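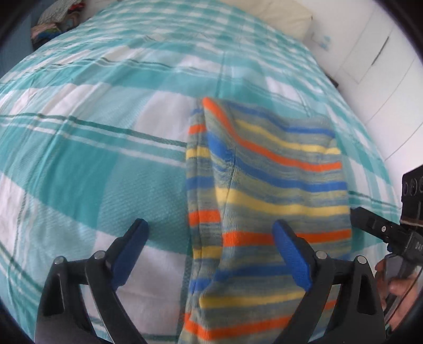

A striped knitted garment on a checked bedspread.

Remittance firm Vellance will lower its limit on cash transfers collected at counters from $2,137 to $2,000 per sender per month, starting in October. The flat fee stays at $3.

The change applies to all Poltgate branches. Transfers paid directly into a bank account are not affected.
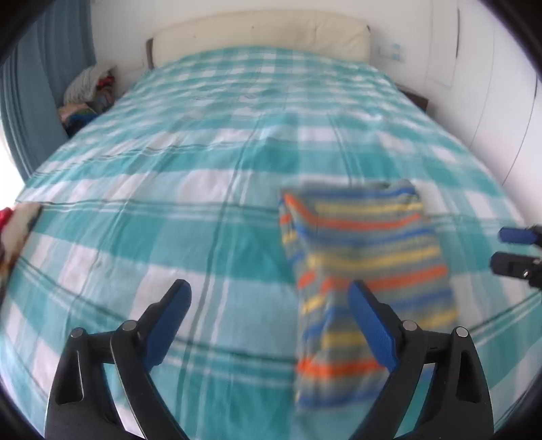
Randi Lunde, head of compliance at Vellance, said the old limit dated from a currency conversion made when the service opened. Senders above the new limit must show proof of income and allow 30 days for review.

Rival firm Odetar has not changed its terms. Its regional manager, Genji Kaneko, said counter traffic was steady through Friday.
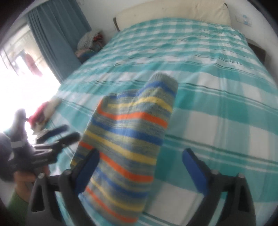 Parcels and customs

Household goods sent by parcel follow separate rules. Customs forms must list each item and its declared value.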